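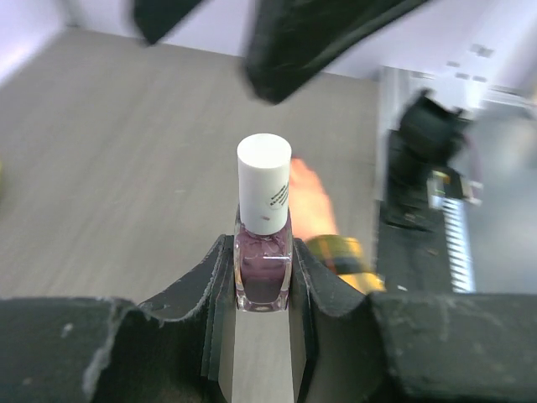
Call for participants: Cudo student project, autumn group

Cudo is a student project about robot arms that work with small things from daily life. We are looking for 9 new members for the autumn group. You can study any subject, and you do not need to know programming before you start.

What we do

Our members teach a pair of robot arms to pick up, hold and pass small objects. We use things which everybody has at home, for example a bottle of nail polish with a tall cap. Glass is smooth and the cap is narrow, so the grippers must close at the right height and with the right force. Last year's group worked mostly with soft objects – sponges, socks, bread rolls. This year we want to go on with hard and small ones.

The group will prepare one task for the Fetix student competition. The task is chosen together in the second meeting. Please do not send us a finished plan, but a few ideas are welcome.

What you will do

You will guide the arms by hand, record the movements and check the recordings afterwards. Each member makes 200 recordings during the term. This sounds like much, but one recording is short, and after some practice it goes quickly. You will also keep the lab notebook and clean the work place after your turn. Members who like programming can join the training of the models. Members who like mechanics can help with new gripper fingers, as the old ones wear out.

Time and place

We meet in the Clanis building, in the robot room behind the Ng reading room. There are 2 meetings in a week, both in the evening, and the whole term has 32 hours of lab work. If you miss a meeting you can make it up on another evening, but please tell us before.

What we expect

– You are a registered student in any year.
– You can come regularly until the end of the term.
– You follow the safety rules of the room, also when you are in a hurry.
– You can speak simple English, because the group is mixed.

The work is not paid. Students of engineering can ask their department to accept it as a practical course. The other members receive a letter of participation.

How to apply

Write us half a page: who you are, what you study, and one object at home that you think is difficult for a robot to hold. Leave it in the Cudo mailbox at the entrance of Clanis, with your e-mail address on it. The last day is 17 September 2018. We answer all letters in the same week – also when the answer is no.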